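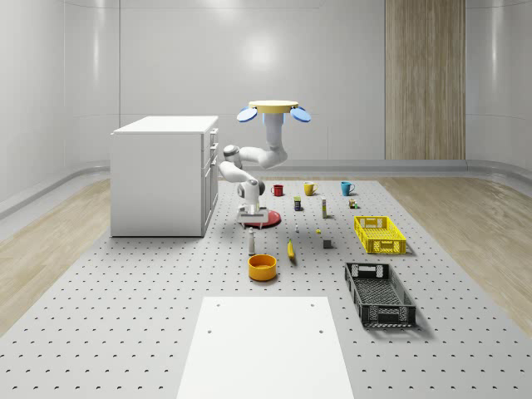
4. Setting up a tabletop workspace

This section covers the simulated tabletop workspace supplied with the Clivano Bench kit. You will place the arm, add objects to the work surface, and run a first pick. Finish Section 3 (Installation and license key) before you start.

The default workspace has an overhead arm with a two-fingered gripper, a perforated work surface, a drawer cabinet, two baskets, and a set of household objects. All of these can be moved, swapped, or removed.

4.1 Open the workspace

1. Start Clivano Bench and select Workspaces from the left menu.

2. Select Tabletop, Overhead Mount. Click Load.

3. Wait until the status bar reads Ready. The first load takes longer than later ones.

4. Press Home. The arm moves to its home pose.

Note: If the arm does not move, check that the physics clock is running. It is paused by default in any workspace opened from a saved file.

4.2 Set the mount height

1. Click the overhead mount. Its settings open on the right.

2. Enter a height in millimeters and press Enter. The range is 1,000 to 3,000, measured from the work surface.

3. Click Check Reach. Areas the gripper can touch are shaded green. Areas it cannot touch are left plain.

4. Adjust the height until the cabinet and both baskets fall inside the green area.

Caution: Changing the mount height clears all saved poses. Export them first if you want to keep them.

4.3 Place the objects

The object library has 96 items. The tabletop set uses a small part of it, including mugs, a bowl, a banana, a bottle, and a can.

1. Open the library and drag an object onto the work surface.

2. Use the rotate handle to turn it. Hold Shift to turn in fixed steps.

3. Turn on Snap to Grid to line objects up with the holes in the surface. Leave it off for a scattered layout.

4. Keep tall objects, such as bottles, away from the path between the arm and the baskets for your first runs.

5. Click Settle. Each object drops onto the surface and comes to rest.

Note: Objects that overlap when you click Settle will be pushed apart, sometimes a long way. If an object leaves the surface, press Undo and move it before settling again.

Mugs should stand with the handle to the side. The Nusell grasp planner is included with the kit and tries the handle first. It often fails when the handle faces away from the arm.

4.4 Run a first pick

Start with a flat object such as the red disc. It tests the fingertip height better than a mug or a cube.

1. Right-click the red disc and select Set as Target.

2. Set Approach to Rim. The gripper will come down at the edge of the disc.

3. Set Speed to 26 percent.

4. Click Preview. The arm moves to the approach pose and stops. Look at the fingertips from two camera angles before you go on.

5. If the fingertips are inside the work surface, raise Z Offset by one step and preview again.

6. Click Run.

7. When the disc is lifted, right-click the black basket and select Place Here.

Caution: Do not send poses from this workspace to a real arm until you have completed Section 9. The simulated arm has no limit on contact force unless you set one.

4.5 Save the workspace

1. Select File, Save Workspace As.

2. Enter a name without spaces.

3. Check Include Object Positions. If this box is empty, only the arm and mount settings are saved.

For errors during a pick, see Section 11. For importing your own objects, see Section 5.

Section last revised Tuesday, July 21, 2020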